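3.2 Work surfaces and the brush-and-pan task

Sweeping small debris from a raised surface is treated in most household activity lists as a single item, usually grouped with wiping. In the Baline inventory of 2,309 task entries it appears once, under table care. We found this grouping too coarse for our purposes. Wiping is carried out with one tool and ends when the surface looks clean. Brushing into a pan needs two tools held in a fixed relation to each other, and it ends only when the pan has been emptied. The two tasks also fail in different ways. A poor wipe leaves a smear, while a poor sweep moves the debris to another part of the table or on to the floor.

We therefore separated the task into four stages: placing the pan, gathering, crossing the lip, and clearing. Placing covers everything from the first contact with the pan to the moment its front edge is held still against the surface. Gathering is the collection of scattered material into a line or heap. Crossing the lip is the short stroke, or series of strokes, that carries the heap over the front edge. Clearing covers lifting, carrying and emptying. The order of the first two stages is not fixed. Among the written instructions we collected from cleaning guides, some place the pan first and brush towards it, and others gather first and bring the pan to the heap.

The surface was a white tabletop covered by a large brown paper mat (Figure 2). Paper was chosen over a bare top for two reasons. It can be replaced between trials, so that fine residue from one trial does not enter the next, and its edge gives a visible limit to the area to be swept. It also has a cost. Paper lifts and creases under a sideways load, and a pan pushed firmly against it may ride over a fold or push the fold ahead of it. Trials in which the mat tore were discarded and repeated.
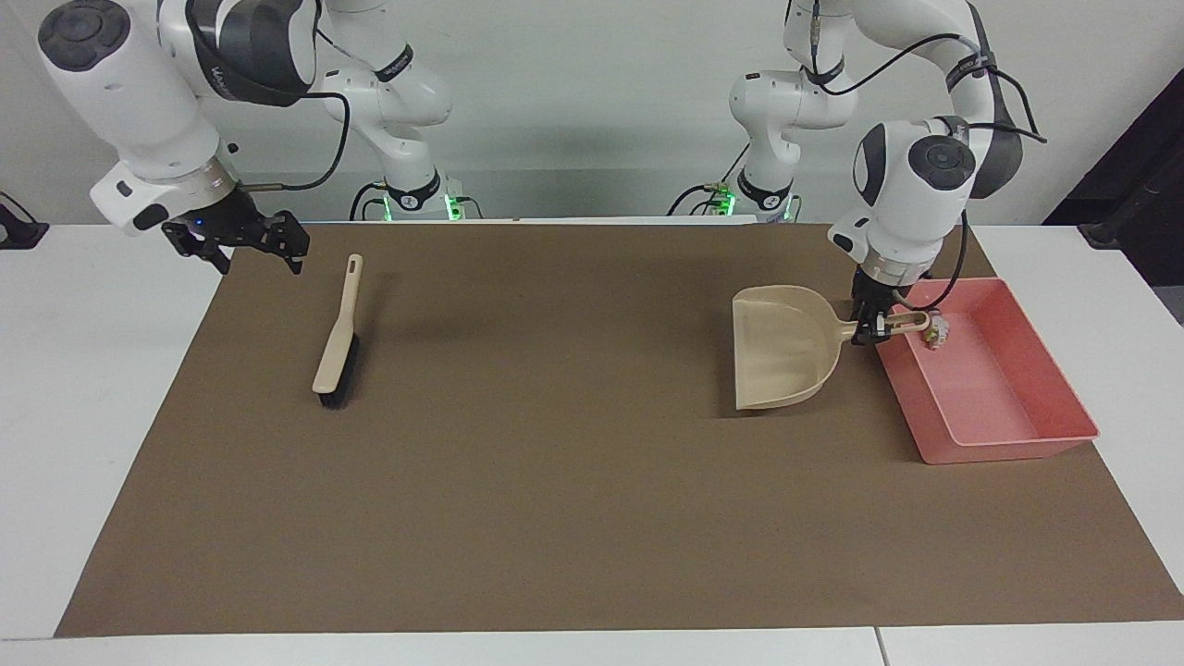

Figure 2. Hand brush and dustpan on the paper mat. The beige dustpan is held by its handle; the brush lies on the mat.

Stirden, commenting on an earlier draft, objected that a paper covering makes the task easier than it is in a kitchen, where the lip of the pan meets laminate, oilcloth or bare wood, and that results obtained on paper should not be carried over to those surfaces without a further test. We accept the second part of this objection. On the first, our view is that the difference runs in both directions: fine material such as flour clings to paper and needs more strokes, whereas round material such as dried peas rolls less far on it than on a hard top. The Salian comparison set, which uses bare tables throughout, was kept separate for this reason and is not pooled with our own trials in any of the tables below.

Three kinds of debris were used in the full set of trials: dry breadcrumbs, torn paper scraps and dried peas. Each portion was weighed before scattering, and the contents of the pan were weighed after the last stroke and before clearing. The share recovered is reported by weight. Material left under the lip of the pan was counted as not recovered, even where a further stroke would plainly have taken it up. Each kind of debris was used in 31 trials. A trial was stopped after 15 strokes whether or not any material remained.

A stroke was defined as one continuous movement of the bristles in contact with the mat, ending when the brush was lifted or its direction was reversed. This follows the Urkine coding scheme with one change. Urkine counts a tap of the brush against the pan as a stroke. We recorded taps separately, as they clear the bristles and move nothing across the surface. Trials with breadcrumbs contained the largest number of taps, and including them would have inflated the stroke counts for that material alone.

The angle of the pan was not controlled. A handle held low keeps the lip flat along its whole width, while a raised handle presses the front edge down and can leave a gap at one corner. We noted the presence of a visible gap at the start of lip crossing as a yes or no value, and this value is used as a covariate in Section 4. No attempt was made to measure the size of the gap, which on a creased mat changes from one stroke to the next.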